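Search this site Search Go

Open shelf over the bench — how high, and what can live on it?

Nurhan Ersoy

We're redoing a small kitchen in Brarham and have decided on one thick open shelf instead of wall cupboards on the short side. The cabinetmaker wants a height from me by the end of the week. He suggested 40 cm above the benchtop. My mother-in-law says that is too low and I'll be looking at the underside of it every time I chop an onion. I'd also like to keep oil and vinegar up there so they are near the stove. Painted finish, grey-blue, same as the doors. 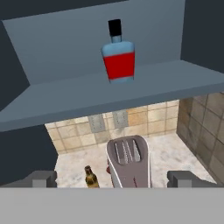

Will oil go off faster on an open shelf than in a cupboard?

It will if the shelf gets sun or sits close to the cooktop, so keep a small bottle out and the big tin somewhere dark.

Posted 10 Nov 2024

Edit Bárány

40 is fine for most people. Before you say yes to it, stand your tallest appliance on the bench and measure it with the lid open. Our kettle fits under ours but the blender doesn't, so it lives in the pantry and gets used twice a year.

Depth matters more than height in my opinion. I'd stop at 35 cm at the very most, and less if you are tall, or you will lean in and hit your forehead. Ours is shallower than that and still takes a dinner plate.

On the oil — vinegar doesn't care where it lives. Olive oil does. Buy it in a size you'll finish in a couple of months and wipe the bottle before you put it back, as the drips leave rings on paint that are a pain to get off.
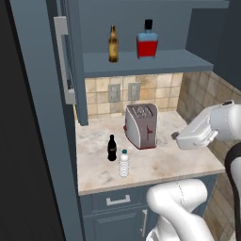
Source: Fiden Kitchens

Ask what paint he's using too. Ours was done in a water-based enamel and he told us to leave it nine days before putting anything heavy on it. I put jars on after two and they stuck.

Ertuğrul Yazıcı

just get cupboards. dust and grease on everything otherwise

Graça Abreu

Agree with Edit on the depth. Check how it's being fixed as well. A long board needs something into the studs, not only screws through the side panels. Ours sagged in the middle and had to come down again in October.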